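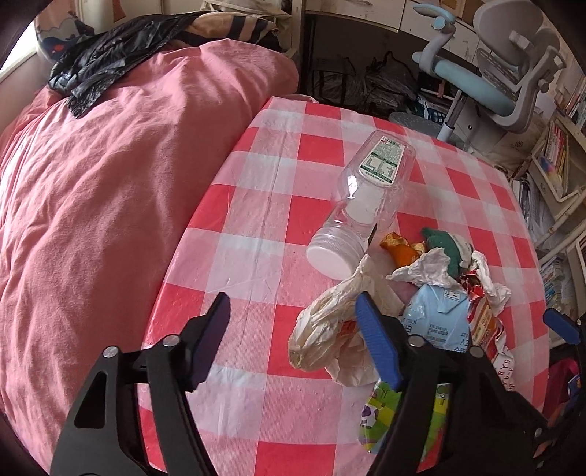 Dec 10, 2025. Table cover test, day 30 with the checkered plastic cloth from Tandulby. Today I only looked at how the cloth behaves after lunch, when people have left their things on it, before we decide which cover will stay in the Eide room through January. Rukhsana Hashmi says the fold marks should go flat after 2 weeks if the room is warm. On the left part one long straight crease still runs from the far edge toward the near side, so I cannot agree with her yet. The small wrinkles bother me less. The surface is still glossy, and with the ceiling light on, it is tiring for the eyes when you read at this table.

Clearing. The big empty bottle with the wide white cap was lying on its side, and next to it was the usual pile of wrappers and crumpled paper. I put the bottle by the sink with the cap on. Saqib Gilani wants to keep bottles of this shape for rinsing water, and he prefers them with the label removed. I tried to pull the label off dry and it tore, so I left it to soak. The wrappers and the beige bag went to the general bin. I did not try to sort them more finely.

Cleaning. One damp cloth, no soap, then a dry cloth. The ribbed texture holds crumbs more than the smooth cover from Zerach did. I must wipe along the ribs and then once across. Time with the damp cloth: 3 minutes. With the Zerach cover I wrote down less than 2, but that table was smaller — the comparison is not fair and I should repeat it on this one.

Crease. After the cleaning I laid a towel over the fold and put the Trirusis heating pad on top, lowest setting, 35 minutes. The mark became softer near the middle of the table and stayed the same at the far end, where the pad did not reach well. I will move the pad and try again tomorrow. Please do not use the iron on it, also not through a towel.

To do: ask Rukhsana if the spare cloth was stored folded or on a roll. Write the date on the soaking bottle.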